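Home | Modules | Timetable | Handouts | Staff | Search

Broreck Institute of Technology
Department of Control and Automation
Software for Mobile Manipulation: Handout 7, Doors and Other Hinged Objects
Issued June 2026 by the module team

7.1 Purpose of this handout

The previous handout dealt with objects that can be moved freely once they have been grasped. A cabinet door cannot. Once the hand has hold of it, every movement of the hand must follow the arc allowed by the hinge, and an error of even a small amount will appear as a force at the wrist. Students should read sections 7.2 to 7.4 before the laboratory session and bring their own copy of the Fanby planner, built and tested.

7.2 What the perception module must supply

For each door, the planner expects a hinge axis, a door width, a handle position and the present opening angle. The first two may be stored between runs. The last must be estimated afresh from the head camera each time, as a door may have been left at any angle. Where one cabinet has two doors, each is a separate entry in the scene model with its own axis – they must not be merged, even when they share a side panel. 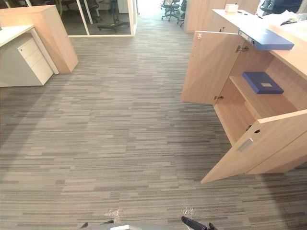
Page last changed: June, by the module team

With both doors standing open, as they are on the pale oak cabinet, the planner has three regions to keep clear of: the cabinet body and the two door panels. The lower door reaches out diagonally over the carpet and should be entered as an obstacle for the base as well as for the arm. The file on top of the cabinet sticks out over the front edge, and a collision model made only from the cabinet's outer dimensions would miss it. Students are asked to add such objects as simple boxes.

7.3 Planning the closing motion

The closing motion is divided into 2 stages. In the first, the gripper approaches the free edge of the door along a straight line. In the second, the hand follows the arc while the base remains still. If the arm cannot complete the arc from one base position, the planner must release the door, move the base and begin again from the new angle. Doors opened to less than 90 degrees can usually be closed from a single position. Wider angles should be tested in the Zirex simulator first.

The speed limit for the second stage is set to 70 per cent of the free-space limit. Students may lower this value but may not raise it.

7.4 Control along the arc

Position control alone is not acceptable for this exercise. The Bouvier controller library provides a compliant mode in which the hand is stiff along the arc and soft in the direction of the hinge. The hinge estimate should be corrected during the motion from the measured path of the hand – see the worked derivation in Handout 6.

7.5 Work to be submitted

Each pair should submit the planner configuration, a log of one complete closing motion in simulation, and a short note on any case in which the planner found no solution. The note should not exceed 2 pages. Logs must be in the standard format and must include the wrist forces.

Previous handout | Next handout | Back to module page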